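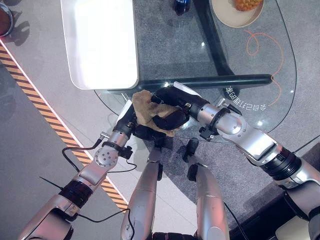 **Zwischenbericht Nähwerkstatt und Kleidertausch Odotberg, Stand Juli**

Im Berichtszeitraum haben wir die Räume im Erdgeschoss fertig bezogen und den regulären Betrieb aufgenommen. Die Werkstatt ist an vier Nachmittagen in der Woche geöffnet, jeweils bis 18 Uhr. Der Kleidertausch läuft parallel im vorderen Raum.

## Kurse

Von den 16 bewilligten Kursen sind die Hälfte abgeschlossen. Insgesamt haben sich 131 Personen angemeldet. Am stärksten gefragt waren die Grundkurse (Reißverschluss wechseln, Hosen kürzen, Löcher flicken). Der Kurs »Polster beziehen« musste in den Herbst verschoben werden, die Kursleitung war längere Zeit krank. Die Teilnahmebeiträge wurden auf Wunsch zurückgezahlt, die meisten Angemeldeten haben ihren Platz behalten.

## Stoffe und Material

Die Firma Huerta überlässt uns weiterhin Restballen aus der Vorhangproduktion. Leider ist viel beschichtete Ware dabei, die sich auf unseren Maschinen schlecht verarbeiten lässt. Wir haben darum gebeten, künftig vorab eine Liste zu bekommen. Garn, Nadeln und Einlagen kaufen wir bei Tudard ein. Der Posten liegt bisher im Plan.

## Ausgaben

Die Wartung der Nähmaschinen war mit 570 Euro teurer als veranschlagt. Bei zwei Geräten mussten die Greifer getauscht werden, bei einem auch das Fußpedal. Wir möchten den Mehrbetrag aus der Position »Öffentlichkeitsarbeit« decken, dort ist durch den selbst gestalteten Aushang Geld übrig geblieben. Wir bitten um kurze schriftliche Zustimmung zur Umschichtung.

## Offene Punkte

- Die Beleuchtung am Zuschneideplatz reicht am späten Nachmittag nicht aus. Zwei Angebote liegen vor, ein drittes fehlt noch.
- Mit dem Stadtteilzentrum Nevis ist ein gemeinsamer Tauschtag im Herbst besprochen. Die Raumfrage ist noch ungeklärt.
- Die Rückmeldebögen aus den ersten Kursen sind eingesammelt, aber noch nicht ausgewertet.

Die Belegkopien und die Kursübersicht reichen wir mit dem nächsten Mittelabruf nach.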